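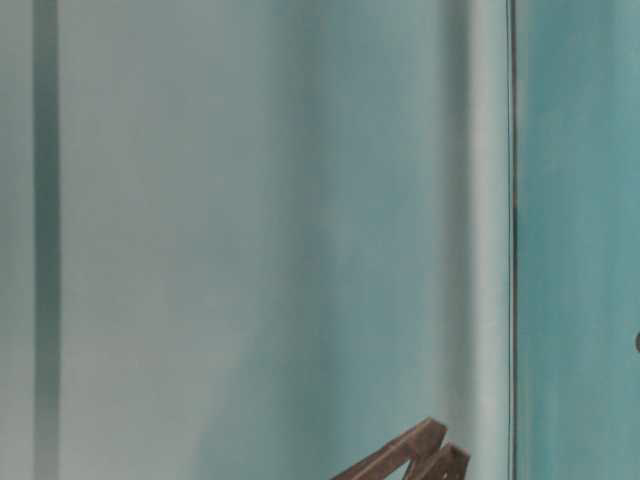
*Fig. 1. Pale gray-teal surface with a darker stripe at the left.*

Our project began last September with a simple question: what does it cost a family in Levwood to put a little money aside each month? I had expected to write about banks, and ended up writing mostly about savings circles, which I have grown very fond of.
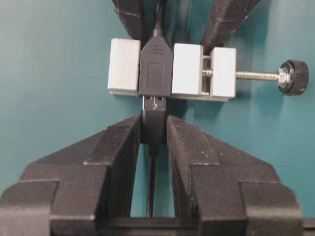 The Nukia circle has 40 members, each paying in 100 a month, and its written rules fit on one page. Members take turns receiving a payout — school fees and roof repairs were the uses I heard about most.

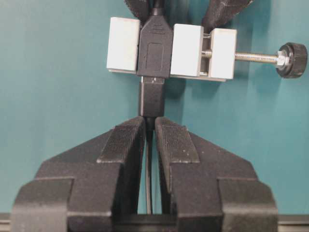
**Joris Coppens**

The Satti circle is the larger of the two, and it also makes small loans. The biggest loan in its book was 1370, the usual one closer to 700, and the members were very patient in explaining each line to me.

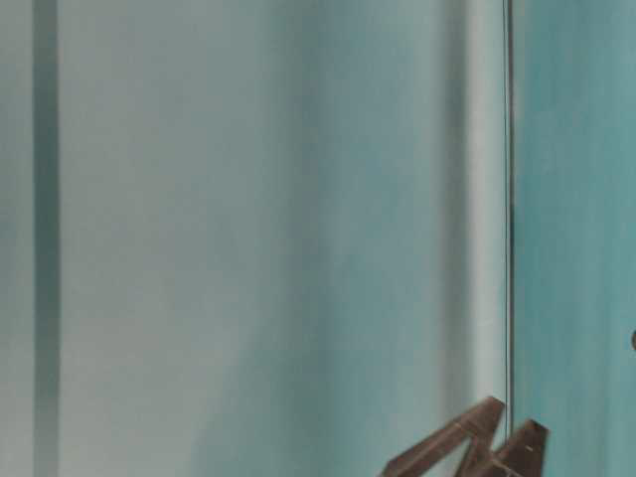
p. 7

Loans there are repaid over six months, with a small fee that goes back into the common pot. I would have liked to compare this with the credit union in Bravetti, but their records arrived too late for this report, so that chapter will have to wait.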